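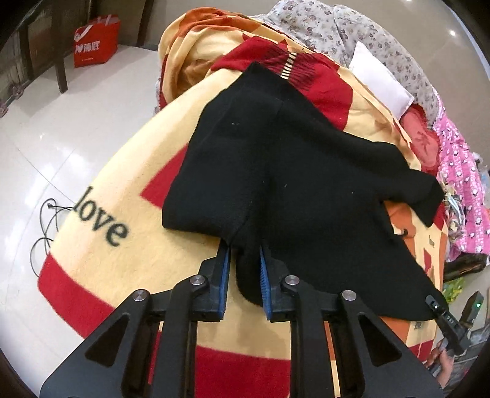 How to Fold a Black Knit Sweater (and Get the Lint Off First)

Black knits show everything. A speck of pale fluff you would never see on gray wool stands out on black from across the room, and once the sweater is folded and stacked, the fluff gets pressed into the stitches. So the lint comes off first and the folding comes second.

This method works for a medium-weight pullover or a thin cardigan. Very bulky sweaters need one fold fewer, as noted below.

What you need

A flat surface larger than the sweater with its sleeves spread out. A bed or table is fine. A blanket on the floor is also fine if it has a smooth pile and doesn't shed. Test it by pressing a strip of clear tape on it and looking at the tape. If the tape comes up fuzzy, put a cotton sheet over the blanket.
A lint roller or wide packing tape.
A fabric comb, only if the knit has pilled.

Step 1. Check that it is dry

Feel the cuffs, the hem and the underarm seams. These are the thickest parts and they dry last. If any of them feels cool, leave the sweater flat for a few more hours. Don't hang it, as the weight will pull the shoulders into points.

Step 2. Lay it face down

Spread the sweater with the front against the blanket. Pull the hem straight with both hands, then smooth upward from the hem to the neck. Don't pull sideways on ribbing. If a deep crease runs down the body, lift the fabric on either side of it and lay it back down. Rubbing the crease flat with your palm only picks up more fluff.

Step 3. Remove the lint

Roll in one direction, neck to hem. Change the sheet when it stops feeling tacky. Pick off single flecks with a small piece of tape wrapped around your finger. Turn the sweater over, do the front, and turn it back.

Work near a window if you can. In November I do this before 2 in the afternoon, while the light is still good.

Step 4. Fold the sides

Take the left side, sleeve included, and fold it in toward the middle of the back. The folded edge should run straight from shoulder to hem. Bend the sleeve down at the shoulder so that it lies along the body with the cuff pointing at the hem. Repeat on the right. If the sleeve is longer than the body, turn the cuff back up.

Step 5. Fold up from the hem

Fold the bottom third up, then fold again to the neck. For a bulky sweater, fold once in half and stop there. Turn it over so the front faces up.

If the corners come out rounded, tuck them under with a fingertip. They will not stay perfectly square in a soft knit.

Storing

Stack no more than four or five, heaviest at the bottom. Keep black knits away from fleece and anything fluffy, and put the blanket on a different shelf.

Comment from Annelies Oberholzer
Does this work for a V-neck? Mine always ends up with the point of the neck off center.

Reply
Yes. Line up the V with the middle of the hem at step 2, before you fold either side.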